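Mar 1, 2023

Workshop notebook, block set

Good day today! I got the first full batch of bar blocks out of the paint room and into the bin, and I'm so pleased with how the two colors look next to each other. Writing this down while I still remember which can was which, because last time I trusted my memory and Colleen had to sort it out by holding lids up to the window.

Paint first. The red is the Jasska enamel, two coats, light sanding in between. The green is the darker of the two Pirkex samples. I went back and forth on the green for days. The lighter one was pretty on the test stick but looked washed out once it was sitting on gray, and the dark one has a lovely heavy look to it, like an old garden gate. Jabari Bakilana liked the light one better and says so every time he walks past. Sorry, Jabari.

Drying: 90 minutes between coats was fine for the red. The green wanted longer. I pressed a thumb into one after 90 and left a perfect print, so that piece went back on the rack and I'm calling it the sample piece from now on. Next round I'll leave the green overnight and stop poking at it.

Sizes. I cut everything from the same stock and kept the stop block clamped the whole time, and the lengths came out so close that I can stand two on end and run a fingernail across the join without catching it. Very happy with that. The old set was all over the place and it drove me nuts every time we tried to stack it. I still have 14 blanks on the shelf by the drill press, cut but not sanded. Please don't use them for wedges. (Colleen, I found one under the door.)

The big gray bin is the right one for this. I tried the shallow tray from Plakasthorpe first, and the bars just slid up over the lip as soon as you reached in for one. With taller walls they can lean, and a leaning bar is much nicer to get hold of than one lying dead flat in a corner. It also means you get all sorts of arrangements from one quick tip of the box, and that's the fun part for me. I put in three red and three green and no two lie the same way.
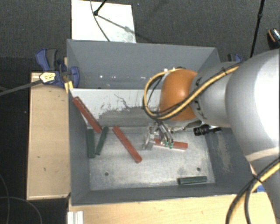

A green one up against a wall is the awkward kind, and so is anything low near the front. A bar that close to the side leaves you very little room to get around it. When I do it by hand I end up rolling it out with one finger, then picking it up from the middle. I timed myself emptying the bin this way, just for fun, and then got carried away and did it 5 times. Jabari beat me on his second try. I want a rematch when my thumb isn't sticky.

Noise: painted bars on a metal floor make a real racket when you dump them. I love it, Colleen doesn't. She suggested a sheet of thin felt underneath. I'm willing to try it, though I'd hate to lose the way the colors show up on the bare metal, and I suspect felt would grab the edges and keep the bars from sliding into those nice messy heaps. Will cut a piece and see. There's a roll of gray left over from the Amarasinghe drawers that should do.

Chips. I ran a separate handful from the old set through the same dumping, over and over, to get an idea of wear. Corners go first, as you'd expect. Long edges hold up better than I thought they would. I want to break the corners a bit more with the sanding block before painting the next lot - nothing fancy, a couple of passes on each - and see if that buys us some time.

Colleen Lavoie also asked if we should have a third color. I'd love a yellow! But there's enough going on for now, and I'd like to get the red and green sets finished properly before I open another can. Maybe in April, once the rack is clear.

To do:

Sand the blanks on the shelf, corners included
Order more of the dark Pirkex green, the can is nearly down to the skin
Cut the felt and try it with the old set first
Find the good tack cloth, last seen near the band saw
Write the color names on the lids in marker, both lids, big letters
Ask Jabari where he put the rack clips

Left the green sample piece with the thumbprint on the windowsill. It's got to be dry by tomorrow, surely.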